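Passoire ovale

La passoire ovale est un ustensile de cuisine à fond perforé, de plan allongé, destiné à séparer un aliment solide du liquide dans lequel il a été lavé, trempé ou cuit. Elle se distingue de la passoire hémisphérique par son rapport longueur-largeur et par la position de ses prises, placées aux deux extrémités du grand axe. Elle existe en acier émaillé, en inox et en matière plastique. Des versions de taille réduite figurent dans les ensembles de dînette et dans le matériel pédagogique, où elles sont associées à des aliments factices.

Terminologie

Le terme « passoire » s'applique en français à tout récipient percé servant à égoutter. « Égouttoir » désigne plutôt un support sur lequel on laisse reposer la vaisselle ou les aliments. L'usage n'est pas fixé pour les modèles peu profonds, que les catalogues nomment tantôt passoires, tantôt corbeilles, tantôt plateaux perforés. Oona Pesonen, dans son répertoire des ustensiles à perforations, propose de réserver le mot « plateau » aux pièces dont la profondeur est inférieure au quart de la largeur.

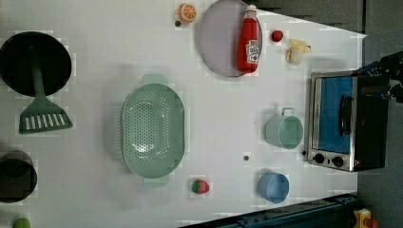 Rinville, octobre

Passoire ovale vert menthe, vue de dessus, à deux petites prises opposées. L'assortiment comprend une poêle noire, une spatule ajourée verte, une assiette ronde et un petit four.

Forme et perforations

Le plan ovale répond à une contrainte d'encombrement. À capacité égale, la pièce occupe moins de largeur dans l'évier qu'un modèle rond et laisse libre l'accès à la bonde. Les prises courtes, en forme de languette, n'augmentent que faiblement la longueur hors tout, mais elles imposent de saisir l'ustensile à deux mains lorsqu'il est chargé.

Les perforations peuvent être rondes ou oblongues. Les trous ronds, disposés en quinconce ou en rangées, conviennent aux légumes, aux fruits et aux pâtes courtes. Les fentes évacuent l'eau plus vite, mais retiennent mal les grains. Le relevé publié par Slamet Manurung pour le modèle Plemano 42 indique 500 perforations, réparties sur le fond et la partie basse des parois. La zone proche du rebord reste pleine afin de conserver la rigidité de la pièce.

Matériaux

L'émail a dominé la production domestique avant la généralisation du plastique injecté. Il supporte l'eau bouillante mais s'écaille au bord des trous, où la couche est la plus mince. L'inox embouti résiste mieux aux chocs. Les modèles en plastique sont légers et se colorent dans la masse – les verts pâles sont fréquents dans les gammes Drotby et Ahonen – mais leur tenue à la chaleur dépend de la résine employée.

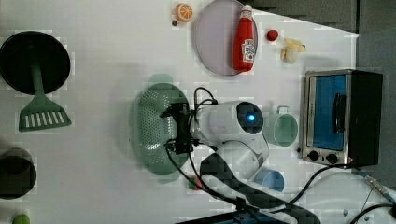

Le choix de la teinte relève surtout de l'assortiment. Les fabricants déclinent une même gamme de couleurs sur les passoires, les gobelets et les tasses, de manière à permettre la vente par lots. Chez Drotby, la référence 2643 désigne ainsi un lot complet, et la passoire n'y est pas numérotée séparément.

Usage en dînette et en formation

Dans les ensembles de jeu, la passoire accompagne d'ordinaire des fruits et légumes factices, une assiette et des imitations de condiments. Les perforations y sont conservées, parfois simplifiées en reliefs non débouchants. Aurel Cârstea signale que cette simplification abaisse le coût du moule et facilite l'essuyage, au prix de la fonction d'égouttage.

Les mêmes pièces servent à des exercices de tri et de rangement. L'assiette reçoit les éléments à présenter, la passoire les éléments à laver, et les contenants restants sont posés à part. La disposition des pièces sur le plan de travail varie selon les consignes.
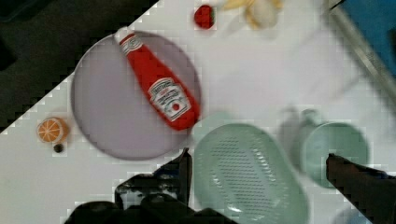 Bouteille de ketchup rouge à bouchon blanc, couchée sur une assiette ; en bas, la pièce perforée vert pâle.

Entretien

Les résidus d'amidon obstruent les petites perforations en séchant. Un rinçage immédiat par l'extérieur, jet dirigé vers l'intérieur, suffit dans la plupart des cas. Les pièces en plastique se rangent emboîtées, sans charge sur les prises.

Voir aussi : Chinois (cuisine), Écumoire, Essoreuse à salade, Dînette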